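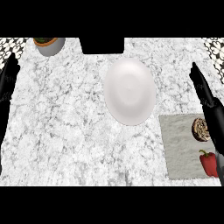
Starkamham tenants asked us in December when the old televisions would finally leave the basement at Grovero, and whether the city would bill them for it. The residents' association put both questions in writing. The televisions have gone, and there was no bill. A notice saying so is posted in the lobby.

**Progress report, Starkamham Electronics Take-Back Project**
11 March 2019

**Collection**

The project has taken in 2000 pounds of discarded electronics since the last report. Most of it was televisions and desktop monitors, followed by printers. Cell phones and chargers made up very little of the weight but took a lot of sorting time. The locked bin at the Oyelaran branch library fills faster than the others, and we have moved it to a weekly pickup.

We now have 18 drop-off points. Two of the sites listed in the proposal dropped out over fire code concerns about stored batteries. We replaced one with the hardware store on Fumar Street. The other has not been replaced.

**Batteries**

Loose lithium batteries remain the main safety problem. People leave them in the general bins even where a separate container is provided. We changed the labels and moved the battery containers to the front. Staff still find batteries in the general bins at most pickups, though fewer at the library. Battery terminals are taped at the warehouse before shipping.

**Manufacturer campaign**

Some 200 residents signed postcards asking manufacturers to pay for the return of their own products. The postcards were mailed to six companies. Two sent form letters pointing to mail-in programs that do not accept televisions. The other four have not replied. We plan to send a second letter with the collection weights broken down by brand, once the warehouse finishes that log.

**Processor**

Our recycling contract requires that nothing be exported for dismantling or sent to landfill. We visited the processor's site and checked the shipping records for our loads. One load was missing its downstream certificate. We have asked for it and are holding the final payment for that load until it arrives.

**Budget**

Spending is within the approved total. Transport is over its line because of the extra library pickups, and printing is under. We request permission to move the unspent printing money to transport. No other changes are requested.

**Next period**

- Find a replacement for the second lost site, preferably near Grovero
- Finish the brand log and send the second letter
- Get the missing certificate
- Translate the battery labels into Spanish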